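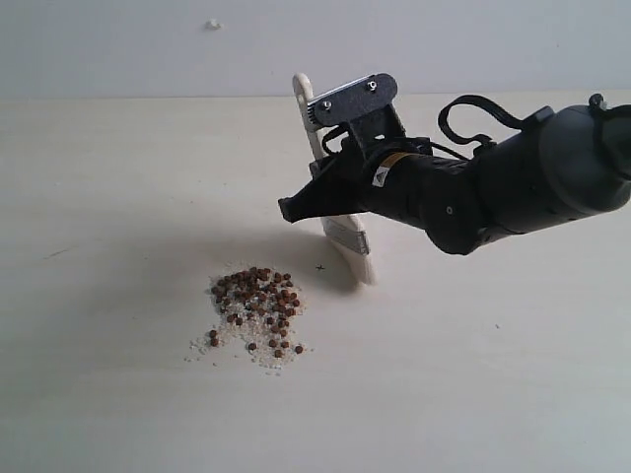
Tablero crema y pared gris claro, con el brazo negro entrando por la derecha.

Pintura mate "lavable" Akorel Degefa: ¿alguien que la haya frotado de verdad?

Iniciado por tabique_flojo el 11/08/2018
Última actualización: octubre

tabique_flojo
Hola a todos. Tengo que pintar el pasillo y un cuarto de trabajo, y en la tienda me insisten con la Degefa, la mate de Akorel. Según el folleto aguanta 3.000 pasadas de esponja sin perder el acabado. Me parece mucho aguantar para una mate. Todas las mates "lavables" que he tenido en casa se han quedado con el cerco brillante en cuanto les he pasado un trapo, y eso con cuidado y agua sola.

El color que miro es un gris muy claro, parecido a la pared de la foto, para ponerlo junto a un tablero crema. Mi miedo es el de siempre: un pegote de masilla o un roce, lo intentas quitar y queda peor que antes. El bote grande cuesta 158 euros. Por ese dinero quiero que me lo cuente quien la haya usado, el folleto ya me lo sé.

llana_y_talocha
Las pasadas del folleto se hacen en laboratorio, con la pintura bien curada y sobre un panel liso. Tu pasillo es yeso con tres capas de pintura vieja y un niño con un cochecito. No compares.

Dicho esto, la Degefa la he puesto en una cocina y no me ha dado guerra. Maravilla tampoco es.

grano_220
Yo la puse en el salón y a los pocos meses ya tenía sombras alrededor de los interruptores. Se limpian, sí, pero a contraluz se ve perfectamente dónde has frotado. Para mí "lavable" quiere decir que la pared sigue igual después de lavarla. Si no, llamadla "mojable".

mediacana
grano_220, ¿cuánto esperaste antes de limpiarla por primera vez? Lo pregunto porque casi todo el mundo se queja de haber frotado a la semana. El bote habla de un mes de curado, en letra pequeña y por detrás, eso también es verdad.

grano_220
Más de un mes. Y con esponja blanda. Ya sabía que iba a salir lo del curado, sale en todos los hilos. Siempre hay una razón por la que la culpa la tiene el que limpia.

tabique_flojo
Eso mismo me dijo el de la tienda, que si falla será por el curado, por la imprimación o por el rodillo. Me gustaría saber en qué supuesto falla por la pintura.

enlucido_a_medias
Me meto con otra cosa: el gris claro con el crema. Yo no lo haría. Con luz cálida el crema tira a amarillo y el gris parece sucio, y con luz fría es el tablero el que parece viejo. Lo tuve así un invierno y acabé pintando otra vez.
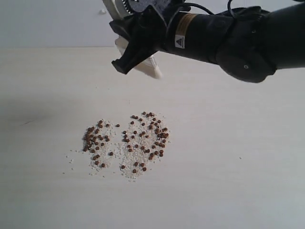

Gránulos blancos y bolitas marrones sobre el tablero beige.

Mirad lo poco que contrasta aquí la mesa con la pared, casi no se ve dónde acaba una y empieza la otra. Habrá a quien le guste. A mí me cansa tener un cuarto sin bordes. Y fijaos también en qué es lo primero que salta a la vista en un tablero así: lo marrón. Lo blanco pasa bastante más desapercibido. Quien venda el color claro como "sufrido" que me explique lo de las migas de pan tostado.

llana_y_talocha
Con el contraste estoy en desacuerdo. Una habitación pequeña agradece que la mesa no corte la pared en dos. Lo que pasa es que la gente elige el color con una carta de papel bajo un fluorescente y luego se asusta.

Y otra cosa, no se puede juzgar un color por una foto. Ni este ni ninguno. La cámara se inventa el blanco.

enlucido_a_medias
De acuerdo con lo de la cámara. Con lo de la habitación pequeña no, eso lo llevo leyendo en revistas desde hace veinte años y todavía no he visto que un cuarto mío creciera.

mediacana
Volviendo a la pintura. Yo probé la Joltano en el dormitorio, la satinada suave, y se limpia mejor que cualquier mate que conozca. Brilla un poco, no os voy a engañar, pero con las paredes bien lijadas ni te fijas.

grano_220
"Con las paredes bien lijadas". Acabas de describir una casa que no es la mía.

tabique_flojo
Ni la mía. El pasillo tiene más aguas que un pantano. Por eso quería mate.

He pedido precio a un pintor, por curiosidad. 1.595 euros por pasillo y cuarto, material incluido, y al preguntarle si usaría la Degefa me contestó que él pone una plástica mate corriente y deja medio bote guardado para retocar. Que sale mejor que lavar.

llana_y_talocha
El retoque con medio bote guardado funciona el primer año. Después la pared ha cambiado de tono y el parche canta más que la mancha. El precio no me parece disparatado si incluye repasar el yeso. Si solo es rodillo y a correr, entonces sí.

mediacana
Pregúntale si incluye tapar muebles y suelo. A mí me lo cobraron aparte, 300 euros, y me enteré al ver la factura.
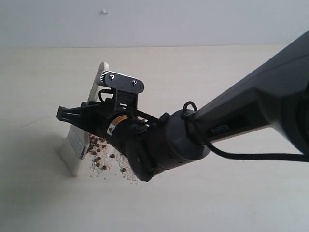
Mesa clara, y PIPER escrito en el brazo gris oscuro.

Sobre el tablero, que aquí se ve otra vez: a mí este tono claro me parece más fácil de llevar que el crema amarillento que venden ahora en todas partes. Si te decides por él, lleva a la tienda un trozo del canto y compara la pintura con eso. El nombre del color no sirve de nada. "Lino" es una cosa en Akorel y otra bien distinta en Wundolach.

enlucido_a_medias
Wundolach directamente le cambió la fórmula al "lino" sin cambiarle el nombre. Tengo dos botes comprados con un año de diferencia y no se parecen. Me dijeron que era por el lote.

grano_220
El lote, el curado, la imprimación. Vamos completando la lista.

tabique_flojo
Bueno, he comprado el bote pequeño de Degefa y he pintado un cuadrado detrás de la puerta. Lo voy a dejar el mes entero, con el calendario delante para que luego no haya excusas, y después le daré con una esponja y un poco de jabón neutro. Al lado he pintado otro cuadrado con la plástica corriente que tenía en el trastero. Le haré lo mismo a los dos.

llana_y_talocha
Buena idea. Pero mira el resultado con la luz de lado, de frente todas salen guapas.

mediacana
Y haz un tercer cuadrado en el pasillo, que detrás de la puerta no roza ni el gato.

tabique_flojo
Ya en octubre, con el mes cumplido de sobra. Lápiz: sale en las dos. Roce de zapato: sale en la Degefa con paciencia, en la corriente queda sombra. Café: queda cerco en las dos, menos en la Degefa, pero queda. Y donde he frotado fuerte brilla, como me temía. Es mejor que la otra, eso lo reconozco. De ahí a lo que pone en el folleto hay un trecho, y a lo que cuesta el bote grande también. Me inclino por usarla solo en la parte baja del pasillo.

grano_220
Pues se te va a notar la línea.

tabique_flojo
Pongo un listón.

enlucido_a_medias
¿De qué color el listón?

Hilos relacionados
- Masilla que se marca después de pintar
- Joltano satinada en techo de baño, ¿alguien?
- Rodillo de pelo corto o de espuma para mate
- Wundolach "lino": diferencias entre botes
- Quitar cercos de café de un tablero claro
- Presupuesto de pintor - qué debe incluir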